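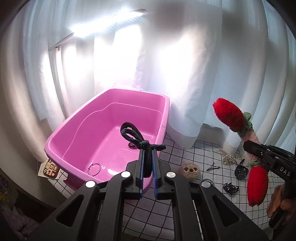

Home > Forums > Manipulation > Teaching by demonstration

Hand-held grippers vs. remote control for soft items
Started by jpisharody, 4 April 2019

jpisharody wrote:
We are moving our small-item sorting task from remote control to hand-held grippers. Two grippers, one operator, camera on each. The objects are cords, hair clips, plush toys, jewelry, watches. The arm replays the motion later.

With the remote rig we had 257 usable demos at the end of February. Operators hated cords. There was no feel for how hard the fingers were closing, so they either crushed the thing or dropped it. With the grippers in your hands you feel it through the trigger. My question is about pace. People work much faster by hand than the arm can follow. Do you slow the operator down or slow the replay down?

lenka_b wrote:
Slow the replay. If you tell people to move slowly they start to hesitate in midair, and the pauses end up in the data. We had a policy that stopped over the bin every time and sat there.

Kolar_L wrote:
Disagree. Stretching time is fine for rigid parts. A cord swings. At half speed it hangs differently, so the images no longer match what the arm sees when it runs. We cap hand speed during recording with a beep and throw out any take that trips it three times.

lenka_b wrote:
How many do you lose to that?

Kolar_L wrote:
On the Silstead set, 655 takes recorded, 7 thrown out. People get used to the beep in one session.

jpisharody wrote:
That is lower than I would have guessed. Second problem, rigid items with an awkward shape. The watches are worse for us than the cords.
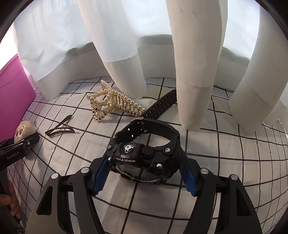

Sports watch gripped by the sides of the case, back showing, strap free.

The case is chunky and the button sticks out, so there are not many good places to put ridged pads. And the strap goes wherever it wants.

annag.p wrote:
Grip on the case is right. I would not let operators pick up by the strap at all, even if it's easier. The case then swings under the fingers and you can't place it with any accuracy. Write it in the task sheet.

vdordevic wrote:
I would let them. If every demo starts from the same grip, the policy has no idea what to do when the watch lands strap up. Variety in the grasp is the whole reason to use hand-held tools — a remote rig already gives you clean, identical grasps.

annag.p wrote:
Variety in the starting pose, yes. Variety in the grasp gave us a policy that went for a point halfway between case and strap and closed on nothing. We had 2000 demos in that set and it still averaged them.

vdordevic wrote:
That sounds like the model, then. Ours keeps the modes apart well enough. What were you training?

annag.p wrote:
Plain regression, the old Hájek code. So, fair point. I would still split the two grasps into separate folders so you can drop one later.

Kolar_L wrote:
+1 to separate folders. Also check the finger width log on the watch takes. Ours drifted after a day of hard objects and had to be zeroed between sessions.

jpisharody wrote:
Zeroing is currently once a day, will change that. I'll record one batch with the beep and one without, same objects, and label the watch takes by grasp. Results in this thread when the replays are done.

Previous topic | Next topic | Reply | Back to top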